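Illholm Community Workroom
Progress report to the Palacios Fund, second period
Prepared by Julián Marín, workroom coordinator

Dear friends at the fund,

It gives me real pleasure to write to you again, and I hope you will forgive me if I go on a bit, as I did last time. When we wrote in February we had the keys, a good many boxes and a long list. I am happy to say that the list is shorter now, and that people are coming through the door most afternoons to draw, cut, fold and mend at tables that your grant helped us set up.

The work surfaces

You will remember that our first application talked mostly about the work surfaces. The old ones were dark and scratched, and the paper-cutting group had trouble seeing a pencil line on them. We asked for something pale and plain that would be kind to tired eyes, and that is what we have been working toward all through this period. Begoña Vidal, who runs the paper group, tried several arrangements with us before we settled on white, and she has been very patient with my measuring and re-measuring.
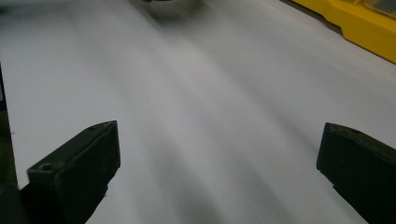
Light and shade

This part has taken longer than I planned. A white surface shows every bit of shade that falls on it, and we had not thought enough about that when we drew up the budget. The lamps we bought from Eltik are good lamps, but in the first layout they threw gray bands right across the place where people wanted to work. Begoña's group noticed it on the first afternoon – they are used to following a faint line, and a soft shadow running alongside it is very easy to mistake for a fold.

We have moved the lamps twice so far. The second move was the better one, and the regulars tell me they can now sit for a full 90 minutes without rubbing their eyes, which was more than some of them could manage in the winter. I would still like to do better.

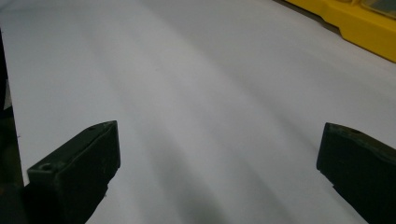 What I have in mind is a pair of simple shades to spread the light more evenly, and Ceker has offered to lend us two of theirs for a month so that we can try them before spending anything. If they help, we would pay for them out of the small amount left under fittings, and I would write to you first, of course.

People and sessions

We now hold six sessions a week, two more than we promised you, and nearly 22 people come regularly. The paper group is the biggest. The mending table is smaller but very loyal, and a new drawing hour has started up for parents who want to stay while their children are at the library next door. I had worried that hour would be too noisy. It has been lovely, and a few of the parents have asked if it could run through the summer.

Still to do

The storage shelves are late. The supplier sent brackets of the wrong depth, and the right ones should reach us in eight weeks. Until then the paper stock stays in its boxes, and we carry out what we need at the start of each session. We also have to finish the sign for the street door, where we keep changing our minds about the color.

Our spending is in line with the plan, apart from the delivery charge on the lamps, and the full table of costs comes to you separately with the receipts. Begoña and I would be so glad to have you visit when the shelves are up. Late afternoon is the nicest time, and there is always coffee.

With warm thanks from all of us,
Julián Marín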